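Drellholm parts library opens its shelves, one cardboard box at a time

If you have walked past the old seed store in Drellholm this June and wondered about the lights being on so late, the answer is boxes. Boxes and boxes of them! The Wurano parts library, which lends motors, gears, hand tools and all sorts of odds and ends to school clubs and home tinkerers, has been unpacking and shelving its stock ahead of its first full summer, and the people doing the work have been cheerful about it even on the warm evenings.

Kanini Okoth, who started the library from a cupboard at the back of her own workshop, says the new space on Vurnotitz Street holds 3000 items when every shelf is in use. It used to be that a teacher would write to her asking for a particular part and she would spend her supper hour digging through drawers for it. "I knew it was in there somewhere," she told us, laughing. "I just couldn't always tell you which year I'd find it."

The new arrangement is a good deal kinder on everybody. Each item gets a shelf number and a card, and small parts stay in the packaging they came in, so that the instructions and the little bags of screws don't wander off on their own. Borrowers can keep things for 21 days and then either bring them back or ask for more time – and from what we gather, Kanini is a soft touch when it comes to more time.

Joyce Mbwambo, who teaches at Biwott School and runs the after-hours building club there, was in last week to pick out supplies for her group. She came in for a handful of gears and left with a good deal more than that, plus a promise to come back and help with the labeling. Her club has 37 members now, which she says is wonderful and also very loud, and the cost of parts had been the thing that kept most of their plans on paper.

The motor shelf is the one the club members ask after most, and it is coming along nicely.
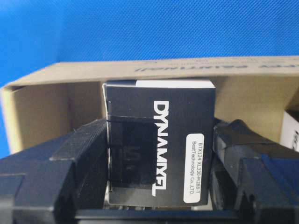
Still to be sorted are the cables, which have a corner to themselves and may need it for a while yet, and a big donation of secondhand tools that Kanini would like to clean up before anyone takes them home. The library has 148 borrowers signed up so far. Joining is free for schools, and everyone else is asked for whatever they can manage.

Doors open at 4 in the afternoon and close at 8. Anyone with spare parts in decent shape, or sturdy shelving they no longer need, is very welcome to drop by during those hours and ask for Kanini.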